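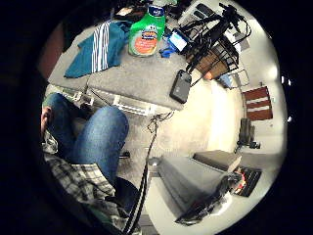 Sorting a surface before you clean it is the first skill in this unit, and most people skip it. They pick up a cloth, wipe the bit they can see and push everything else to one side. A grey tabletop with a matte finish is a good one to learn on, as smears and dust can be hard to judge on it until the top is clear. With a striped teal towel, a green spray bottle lying on its side and a smartphone all on the same table, the cleaning things and the things to be cleaned around have already got mixed up. Stand the bottle up and put it with the towel before you do anything else. The phone goes somewhere dry.

Unit 4: Shared tables and the floor around them
Tirklow Household Skills, evening course, handout to keep

What to bring
Two cloths, one for damp work and one for drying. A small tray or shallow box. Labels if you have them. The Trurkura boxes used in class are kept in the cupboard and should go back there, lids on.

The order of work
Clear, sort, wipe, dry, put back. Do the table first and the floor second, otherwise you will be sweeping the same patch twice. Allow 20 minutes for a table that is used every day. A hobby table or a desk with equipment on it can take up to three times as long at the first go.

Sorting
Use four groups:
Stays on the table
Belongs in this room but not on the table
Belongs in another room
Rubbish

Bags on the floor count as part of the job. Empty them, sort what comes out and fold the bag. A woven basket is fine for cloths and soft things but poor for small parts, which work down into the weave.

Cables
Unplug at the wall before moving anything that has a lead. Follow each cable from the plug to the device with your hand and label both ends. Thin wires should be coiled separately from thick ones - if they are tied together the thin ones get bent at the neck. A cable that has to cross the floor should run along the wall where it can. If it must cross where people put their feet, cover it.

Wiping
Spray the cloth and keep the spray well away from screens and keyboards. Work from the far edge towards you. Rails and slots along the edge of a table hold crumbs, so do these with a dry brush first. The De Graaf brush in the class kit is narrow enough for most slots. Read the label on any bottle before use, and do not pour one product into another's bottle.

Rugs
Lift, shake outside, sweep underneath, put back flat. Check the corners.

For next time
Choose one table at home and note what ends up in each group. Read section 6 of the Cerkden booklet, on storage for small items.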